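## 4.2 Attribution of Attendance to Brand Communication

The marketing literature on small arts venues tends to credit rising attendance to whatever campaign came just before it. We doubt this reading. Tiêu and Um, in their study of the Stekavgate performance halls, report higher ticket sales after a new visual identity was introduced, and they treat the identity as the cause. Their own appendix shows that the halls also changed their booking fees in the same July. The authors mention the change once and do not return to it.

We asked the marketing staff at Sornow and Tastholm, our two partner venues, to keep a weekly log of every paid and unpaid communication over 24 weeks. Logs of this kind are only as good as the people filling them in, and the entries from Tastholm thin out badly toward the end.

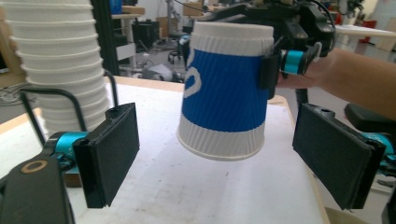
Even with complete logs, the link between message and purchase would remain weak. Buyers were asked at checkout how they had heard about the event, and 40 of them agreed to a longer interview. Several named a poster in the checkout form and then, in the interview, described hearing from a friend first. Bạch calls this "source drift" and proposes a correction factor. We did not apply it, as the factor was derived from subscription buyers, who behave differently from people buying single tickets.

Branded items handed out or sold on site pose a further problem. Venue managers often list them as promotion, yet the people who receive them have, in most cases, already bought a ticket. Counting such contacts as reach inflates the apparent audience of a campaign — sometimes by a good deal — and we left them out of the main model.
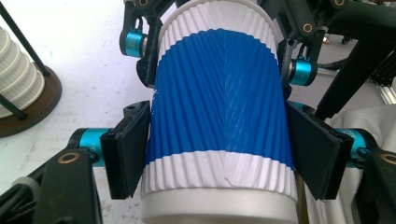
**Figure 2.** Disposable paper cup with a fluted outer wall and a royal-blue band.

With on-site items removed, the estimated effect of brand communication at Sornow shrinks and can no longer be told apart from ordinary seasonal change. At Tastholm the estimate is positive, but it rests on the weaker log, and we would not advise a venue to set a budget by it. Âu and Gil reach a more hopeful result with a similar design. They do not say how they handled on-site contacts, and until that is known the two sets of findings cannot be fairly compared.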